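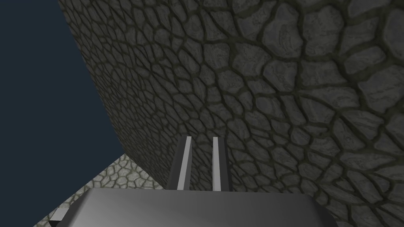 My aunt Dace left me her accordion, 211 jars of pickled beets and a letter saying I should never, ever play cards with Rimantas. Rimantas is her brother. He is also my ride to work, so you can see the problem.

I was fine for the first week. He'd pick me up by the old bus stop in Grakcombe, I'd hand him a jar of beets for gas, and we'd listen to the farm report. Then on Friday he put a deck on the dashboard (on the dashboard! while driving!) and said, "One little hand, for the beets."

Well. By the time we got to the Cudent parking lot I was down 9 jars.

I told Ilze at lunch and she laughed so hard she had to put her soup down. "He got my mother's sewing machine that way," she said. "He doesn't even sew."

"So how do I get them back?"

"You don't. You lose until he gets bored." She wiped her eyes. "My mother lost until 1998."

I didn't want to lose until anything. I went home and read Dace's letter again, the whole thing this time, both sides. I'd missed the back because there was a stain on it. She had very small handwriting when she was mad, and on the back she was furious.

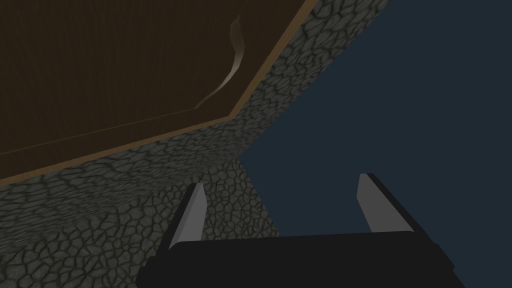 She wrote that he always kept the queen of clubs under his left leg, ever since they were kids, and that she had known for fifty years and never said a word to him. She just liked having it on him. Then there was a recipe for rye bread, and then her name.

So Monday morning I got in the truck with a jar in my lap. He dealt. I looked at my cards, which were terrible, and I looked at his left leg.

"What?" said Rimantas.

I could have had all nine back, and maybe the sewing machine too. But he had on the green scarf she knitted him, the one with the bad end, and he'd brought me coffee – two sugars, the way she took it, not the way I do.

"Nothing," I said. "Your turn."

I lost two more before the bridge. He whistled all the way to Cudent, and I drank the awful coffee and thought about where I was going to put the rest of those beets.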